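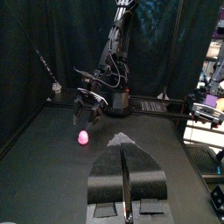
Forum Modelage et petites pièces > Finitions
Sujet : Boule rose marbrée, légère ovalisation

nga.bui
Bonjour,
Petite boule pleine, rose pastel, marbrage léger, modelée en pâte Trarell. Roulage à la paume, cuisson à 94 °C selon la notice, ponçage à l'eau au grain 2 000. Pas de vernis.
Posée sur un plateau noir mat, elle paraît un peu plus haute que large. La surface est lisse, sans couture. Je cherche à savoir si le défaut vient du roulage ou de la cuisson.

cleseton
Sur quoi repose-t-elle pendant la cuisson ? Sur support plat, la pâte s'affaisse et on obtient un méplat. L'inverse de ce que tu décris, sauf si la pièce est couchée.

nga.bui
Sur un lit de fécule. Pas de méplat au toucher.

kourkoulas_s
Alors c'est le roulage. Pression trop forte dans un seul sens, la bille part en olive. Finir par des cercles courts, presque sans appui.

odside
Pas d'accord. Avant de parler de roulage, il faut mesurer. À l'œil, une forme claire sur fond noir mat est difficile à juger : le côté éclairé ressort, le côté opposé fonce, et le contour se lit mal. Pied à coulisse, 2 axes perpendiculaires, et on en reparle.

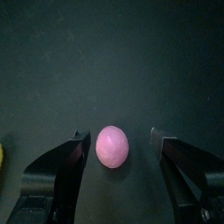 Le marbrage n'aide pas non plus. Les traînées rose-blanc sont plus vives en haut à gauche, le rose devient plus sourd en bas à droite. Une partie de l'écart peut venir de là.

kourkoulas_s
Une partie, peut-être. L'ovale reste visible. Le contour est régulier, donc je maintiens : défaut de roulage.

cleseton
+1 pour la mesure quand même. Si l'écart est faible, reprise au grain 400 sur le grand axe, puis remontée progressive. Attention, le ponçage déplace le dessin du marbrage.

nga.bui
Mesuré dimanche au pied à coulisse Đặng. Il y a bien un écart entre les 2 axes, faible mais répétable. Sotiris avait raison sur ce point. Je ne reprends pas celle-ci, le marbrage me convient.

odside
Noté. Pour la suivante, mesure aussi avant cuisson, sinon on ne pourra pas séparer les deux causes.

nga.bui
D'accord, je posterai les deux relevés.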